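Filed under: Art Outdoors / Day Trips

Print this thread | E-mail this thread

Koen Bakker

I went at last to the sculpture meadow at Flavham. For years I told people I would go, and then it was raining, or I was lazy. On Tuesday I took the early bus with a sandwich and my old shoes. Some notes for those who are thinking about it.

The bus stops at Dukport, by the closed bakery. From there you walk 30 minutes along the river. The path is flat but there is no sign at the second bridge. Go left. I went right and met many cows.

You pay at a small window, and they give you a paper map. Keep it. The numbers on the map are not on the works, so you must compare the shapes, and this I found a pleasant game for the first hour and less pleasant after.

The large steel piece by Vītola is the one from the posters. It stands on the hill, and when you come from below it looks like a folded letter. From behind it is quite different, much heavier. I walked around it three times.

A man was cutting the grass between the works with a hand tool, because the machine throws stones against the steel. His name is Refugio Ochoa and he has done it for many summers. He told me the evening is better than the morning for the Vītola. I had my return bus, so I cannot confirm.

My favorite was a small one, in the trees near the north fence. Low stones in a row, with moss already on them. I sat there with my sandwich. I would guess some 40 people were in the meadow that day and not one came to this corner.

Not everything pleased me. The sound work in the old barn was switched off, and the text beside it was so long that I read it twice and understood it less the second time.

The Telis pavilion is open again after the repairs to the roof. Inside there are drawings and early models by the same artists, all on paper, behind glass. Go there when the sun is too strong. The bench is hard but the room is cool.

Café: soup, bread, two kinds of cake. I took the plum cake. They accept cards now, but the machine was slow and there was a line.

In July they stay open later, until 20 minutes after sunset, says the map. I want to go back then and see if Mr. Ochoa is right.

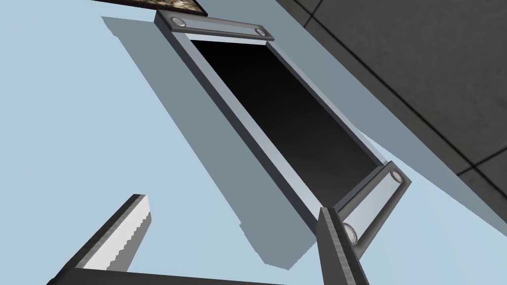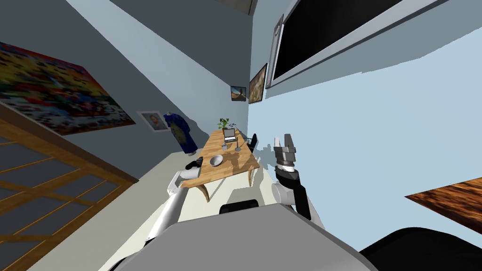 Can you bring a dog to the meadow?
On a leash, dogs are welcome in all the outdoor parts, but they must stay out of the pavilion and the café.

Back to top | Contact | © Art Outdoors, all posts belong to their authors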